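Peanuts for Guthrie

When Aunt Londine left me the house in Clomton, she left me the wallpaper too, and I have never had the heart to take it down. It is pink, a good strong pink, and it is covered with butterflies. She picked it out one July with Guthrie in mind, who was five then and would only eat his lunch in a room that had something flying in it. He is a grown man now with a bad knee and a truck payment, and he was coming on the evening bus, and I had not put up a single peanut.

I should explain that in our family you put up peanuts for a homecoming the way other people bake a cake. They go in a plastic jar with a wide mouth, in the shell, and the jar goes by the bed, and whoever has come home is allowed to make as much mess with them as he pleases. I got the jar out and made a start, and then I stood there with my hand on my hip, thinking about the two years he had been gone. 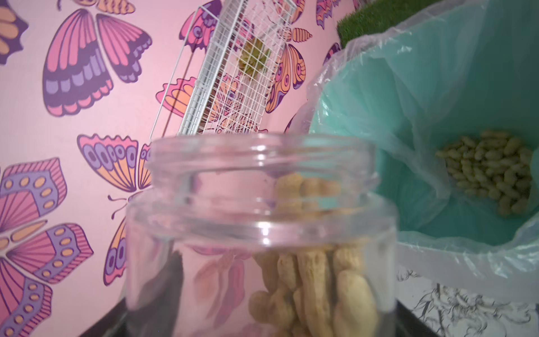 Cinzia Sorrentino
Contributing Writer, Botatura

"You're going to run short," said Jelle Leemans from the doorway. Jelle had lived next door for 22 years and had never once knocked, and I had long ago stopped expecting it of him. He had his hat in his hands, so I knew he meant to stay.

"I'm not going to run short," I said. "I've hardly begun."

"Londine always filled it to the top."

"Londine did nothing of the kind. She left room for a hand to get in." I was fairly sure of this, though I'll admit that my aunt had been dead long enough for both of us to have made her over to suit ourselves — mine was sensible, and his was generous, and I expect the real one would have been annoyed with the pair of us.

He came and looked into the bin with the plastic bag in it, and he took his time over that, as he does over everything. Then he asked me whether Guthrie knew about the house. I said he knew I had it. Jelle said that wasn't what he was asking, and I told him to sit down if he was going to be like that, and he sat, and for a good while we let the peanuts be the only subject between us.

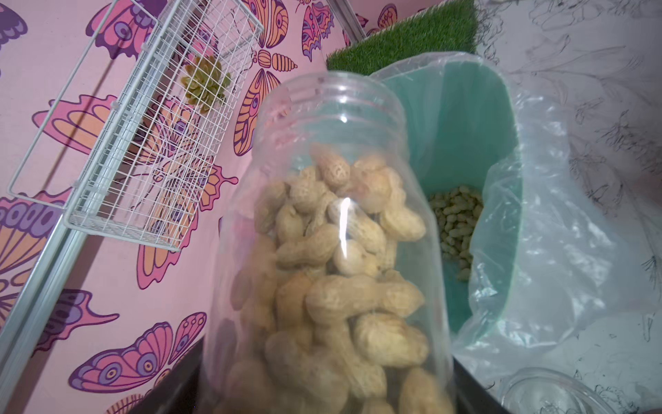 Room enough left for a hand.

"He'll want to sell," Jelle said finally.

"He can want to."

"And if he asks you nicely?"

I told him that Guthrie had never asked for anything nicely in his life, not even the butterflies, and Jelle laughed so hard he had to put his hat down on his knee. I laughed too, and it did me good. I had been carrying that question about the house up and down the stairs for most of a week, and it weighed a little less with somebody else in the room.

Then there were the lids to see to, the brown one and the red one, and neither of us could agree on which had been hers.
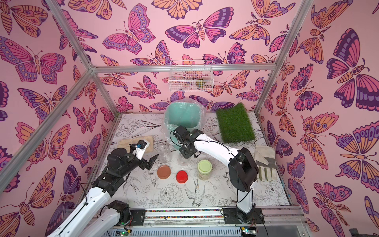
The Evening Bus

It was nine minutes late. Jelle walked down with me as far as the corner and then remembered something he had left on his stove, which I did not believe for a moment, and I went the rest of the way alone with the jar under my arm.

Guthrie got down last, bad knee first. He looked at me, and then he looked at the jar, and he set his bag on the sidewalk.

"Is it still pink in there?" he said.

I told him it was. He reached in and took a handful, and we started up the hill, slowly, dropping shells the whole way home.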